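Drostero Users Board > Handheld Grippers > Faults and Safety Notices

Thread: Jaw force does not release after trigger is let go (Tedus handheld, firmware 529)

Posted by csonka_bench, March 2022

We wish to report a fault in the Tedus handheld gripper and to ask whether other sites have recorded the same. The task is two-handed sorting of small snack packets from a soft surface, with one gripper in each hand.

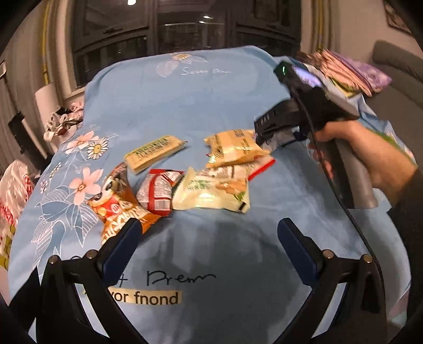 Reply from Drostero:
Please state whether the jaws stay fully closed or only open late. Those are separate faults on this model, and the notice we issued in August covers the second one only.

Reply from csonka_bench:
They stay closed. The operator lets go of the trigger, the status light remains green, and the jaws keep their force until the battery is removed. The unit has completed 2,025 grasp cycles since it was last serviced. The fault has occurred 2 times, both on the right-hand unit. In the second case the operator tried to free the packet with the other hand and was pinched at the fingertip. The skin was not broken. An incident form was filed and the unit was withdrawn from use.

Reply from mill_lane_lab:
The service interval in the manual is 2,000 cycles. With respect, a unit past its interval should not have been in an operator's hand, and I would not describe this as a firmware fault until the return spring has been checked. We had a weak spring last year that behaved in much the same way.

Reply from csonka_bench:
The point about the interval is accepted and has been entered on our form. The spring was checked before I posted. With the battery out, the jaws open freely and at normal speed. A weak spring would not correct itself when power is cut.

Reply from mill_lane_lab:
It could, if the motor is holding a residual current that a good spring would overcome. I do not say this is what happened. I say that the test you describe does not rule it out. Swap the springs between the left and right units and repeat.

Reply from tgr_ops:
We run over 2,000 cycles a month on the same hardware and see this with thin film packets. Our reading is that the packet slips, the controller raises the force to hold it, and the release command arrives while the force is still climbing. The command is then dropped. Firm cartons have never caused it here. We went back one firmware version and have had no case after that, although a month is a short period.

Reply from mill_lane_lab:
Going back a version also removes the thermal cutoff. I would advise strongly against it for anything held in the hand.

Reply from tgr_ops:
Noted. Our units are fitted with an external cutoff switch, so the risk is not the same for us. I should have said so.

Reply from Drostero:
Until this is settled, users are asked to observe the following.
Do not reach into the jaws with the free hand or with a second gripper while the battery is fitted.
If the jaws do not open, set the unit down, remove the battery, and then take out the object.
The green light shows that the unit has power. It does not show that the jaws are safe to touch.
Please send the right-hand unit and its log to the Cinmont service desk with the incident form number on the label.

Reply from csonka_bench:
The spring swap will be done before the unit is shipped, and the log will go with it. One request for the next revision of the manual – the paragraph on the green light should be moved to the front. Our operators had taken it to mean ready, and so had I.

Reply from mill_lane_lab:
Please post the result of the swap even if the fault does not return.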